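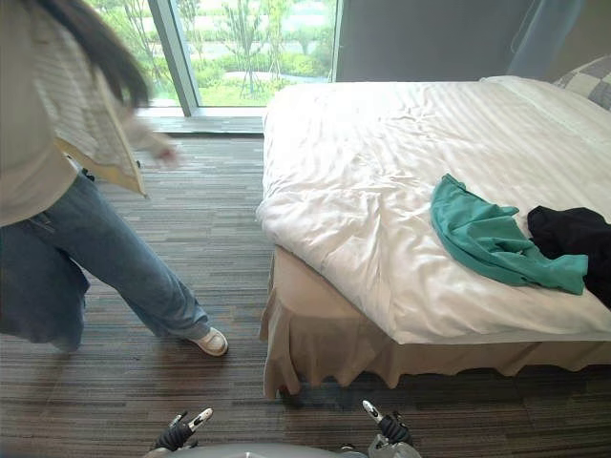

The Kaczmarczyk comparison came down to soft goods, so I'll start there. We ran two finger sets on the same arms: the Korkix tips, which are short and stiff, and the Pluretti tips, which are longer and give a little. A crumpled T-shirt on a rumpled duvet is a hard pick. The teal shirt on this bed stands out well against the white cover, and a fingertip can still come up with shirt and duvet together. The same goes for the black garment next to it, where the edge touches the teal one. Leave the slide up while I go through the numbers.

Numbers. 400 picks in total, split evenly between the two finger sets. Double picks, meaning the gripper took duvet as well as garment: 23 with Korkix, 11 with Pluretti. Say clearly that this is one room and one set of bedding. Roswitha Koller asked for a second room in October and we haven't done it yet.

Speed. Korkix closes faster. Over a full clear of the bed the difference is small, and most of the time goes into deciding where to grab. Don't spend long on this.

Cameras. The head camera sees the top of the bed well and the near side of the mattress poorly once the arms come forward. Firdevs Polat tried a wrist camera on the right arm for part of the series. It helped with sleeves and hems that hang down. It also added a cable, and the cable snagged twice. Pause for questions if there are any.

People in the room. The arms hold whenever somebody walks through. Halina Borkowska wrote the rule, and it stays in for both finger sets. Held time is taken out of the cycle times on the next slide.

Controller. Same Hestetum controller throughout, same force limit. If asked about the limit: we set it on the Pluretti tips and did not retune for Korkix. That may be unfair to Korkix. Roman Kołodziej has the logs.

Last slide is the parts list and contact addresses. Handouts are by the door.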